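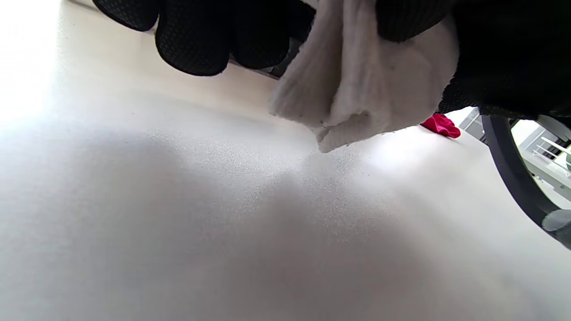 White piece in the hand, small red one on the surface.

How to sort socks into a divided drawer box

Written by Vasiliki Christodoulou, Oct 26, 2019

For many years I kept all my socks in one deep drawer, and each morning I was searching in it with one eye closed. In April my neighbor Marwa Fahmy gave me a box with dividers, and with it I changed the way I do this job. I write down the steps as I do them now.

What you need

A box with long, narrow compartments, low enough that the drawer can close over it. A table with free space on all sides of the box. Good light, better from a window than from a lamp, because under a yellow lamp dark blue and black look the same.

Measure the drawer first. I measured only the width, and the first box I bought in the shop was too high.

Step 1. Put the box in the middle

Place the box on the table with the long side toward you. Take everything out of it, also the paper label if it is a new one. Mine is wiped one time with a damp cloth and then left to dry.

Step 2. Spread the socks

Put the socks flat around the box, to the left and to the right, and don't make a pile. It is not a problem if one lies a little over the other. Turn the right side out now, and pull the toe straight. Pick off the lint while you have the sock in your hand. White ones collect the most.

Step 3. Find the pairs

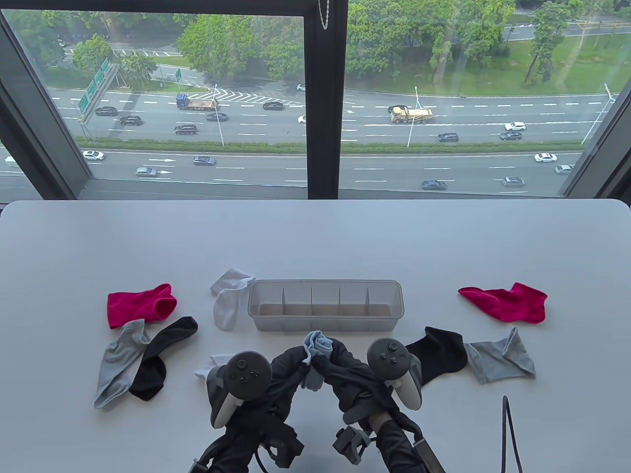
Five narrow compartments, all empty, with the socks lying around the box.

Begin with the strong colors. A bright red sock finds its partner very fast, even from the other side of the table. After this do the black and the light gray, and leave the white for the end. With white socks you must compare the cuffs - the ribs can be wide or fine, and two socks which look like sisters may come from different packs.

If one sock has no partner, lay it aside. I keep such socks in a paper bag and look in the bag again after the next wash.

Step 4. Fold

Lay one sock exactly on the other, heel on heel. Fold the toe up to the middle, then fold once more toward the cuff. Please don't turn one cuff over the other to make a ball, the elastic becomes tired from it. Thick winter socks I fold only once.

Step 5. Fill the compartments

Give each color its own compartment and stand the folded pairs on the edge, with the round fold up. Don't press them. When a compartment is full, the older pairs should leave.

I put the light colors on the left and the dark on the right. My husband would like it the other way, and he has now his own box.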